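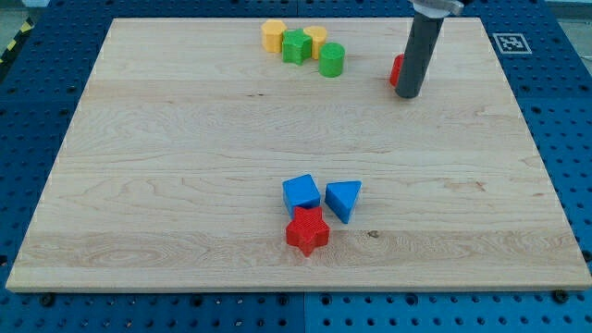
Why does a stream get saltier in winter when it is nowhere near the sea? Most of the salt comes off the roads, carried in by snowmelt and by rain that falls on pavement treated for ice, and a smaller share seeps in from the shallow groundwater underneath.

Last updated: June

Road Salt in Gil Creek: A Student Project Report

I picked this topic because I walk over Gil Creek on my way to class, and all winter long I watched the white crust build up on the bridge and wondered where it went once it was gone from the pavement. My first plan was much bigger (I wanted to do the whole watershed, with metals and nutrients too!), and I am very grateful that I was talked down to one creek and one kind of measurement.

Gil Creek starts in the woods above the Haltel subdivision, runs behind the shopping plaza, passes under the Orkon Road bridge and empties into Grerkex Pond. The upper part has hardly any pavement near it. From the plaza down, it takes in water from storm drains on both sides, and by the time it gets to the pond it has been through a good deal of parking lot.

What I did

I chose 6 sampling sites, two above the plaza and four below it. Every Friday morning for 10 weeks I went to each one with a conductivity meter, rinsed the probe in creek water, held it in moving water near the middle of the channel and waited for the number to settle. Conductivity tells you how well water carries a current, and it goes up as dissolved salts go up. It does not tell you which salts, and I want to be clear about that early on, as I leaned on it for nearly everything that follows. I also wrote down the water temperature, the weather, and whether the roads had been treated since my last visit.

At one point I lost a morning to a dead battery. I went back the next day for that week's readings, so that set is a day later than the others.

What I found

The two woodland sites stayed low and steady the whole time. The higher of the two averaged 200 microsiemens per centimeter, and even in the thaw weeks it barely moved. I had half expected the numbers down there by the road to be only a little worse, and they were a lot worse. The site just below the Orkon Road bridge was the highest in every single week, and it jumped most on the warm days after a storm, when the plowed piles at the plaza were melting into the drains.

The part that surprised me came at the end. By the last two visits the snow was gone and the roads had been rinsed by several good rains, and I thought the lower sites would drop right back to match the woods. They did come down, but the bridge site was still at 305 on my final morning. My best guess is that some of the salt had soaked into the ground along the banks over the winter and was coming back out slowly. I can't prove that with what I collected. It would take a shallow well or two, and measurements right through the summer, when the creek is mostly fed by groundwater.

Things I would change

I would test for chloride directly, at least at the bridge and at one of the woodland sites, so the link to road salt would rest on something firmer. I would also visit during a thaw instead of sticking so faithfully to my Friday schedule, as I'm sure I missed the worst of it more than once. Grerkex Pond deserves its own project too. Salty water is heavier than fresh water and can settle along the bottom of a pond, which may keep the layers from mixing in spring, and I only ever measured at the inlet, standing on a rock in borrowed boots.

The full table of readings is in the appendix, along with my weather notes, which got more detailed as the mornings got warmer.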